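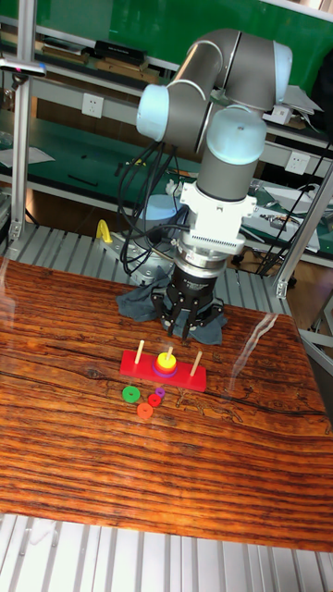

A dark cloth at the back of the table, beneath the gripper.

The banner of the Silcombe ropemakers hung in the town's market hall for most of a century, facing a south window. By the time it was taken down the blue had gone grey, the fringe had dropped off along one side and the silk had split wherever it had been folded. It is now being conserved at the Langat workroom, two floors above a tyre shop, and the work is expected to run until March.

Silk banners of this kind were painted in oils on a single woven piece. The paint is the trouble. It stiffens as it ages, while the silk around it grows weak, and every time the banner is rolled or carried the two pull against each other. Many were also treated with metal salts at the mill to give them weight, and that silk breaks up faster than any other.

Jovita Bañuelos has run the workroom for nine years and has treated 81 banners there. She starts each one the same way, with a low-suction cleaner and a piece of net over the nozzle. The Silcombe banner took 60 hours to clean on the front alone. Washing was ruled out early, as the red border bled when it was tested with a damp swab.
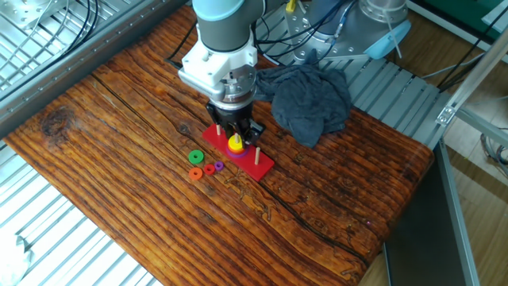

After cleaning comes the support. A new piece of fine silk is dyed to match the old ground and laid behind it, and the splits are brought together a few threads at a time. For dyeing, Bañuelos uses a small range of powders sold under the name Gistura, mixed by weight and noted in a book so that the shade can be made again. The first three samples for the blue were too green. The fourth was right in daylight and wrong under the hall's lamps, so there was a fifth.

Stitching is kept to the unpainted parts. Where paint has lifted from the cloth it is held with adhesive, put on with a fine brush and left under a light weight overnight.

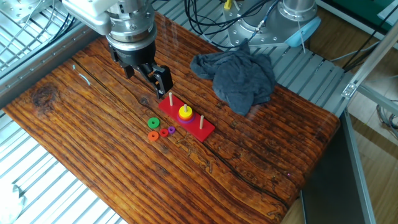 Dimo, writing to us after our last piece on the subject, thought the money would be better spent on a good copy, which could be carried in the street while the old banner stayed in a drawer. He had marched behind the original as a boy and remembered it needing six people in any sort of wind.

Silcombe has in fact asked for both. The copy will be painted on new silk, using a tracing taken from the original, and will cost £2,325 before poles and cords. The lettering will be done by hand. One word on the old banner is misspelt, and the town has voted to keep it that way.

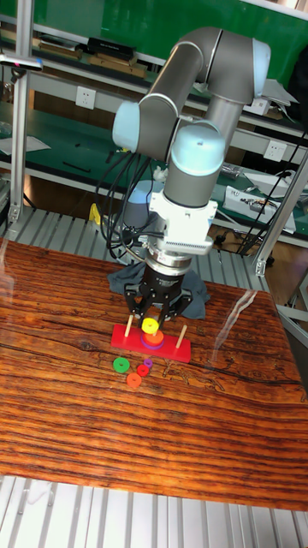 The original will go back to the hall, though to the north wall, in a shallow case with a sloping board so that the silk does not carry its own weight. The fringe is being replaced where it is missing, with 304 new tassels in undyed wool and silk. The old ones that survive will stay where they are. Blinds have already been fitted to the south window, and the case will have a cloth cover that visitors can lift.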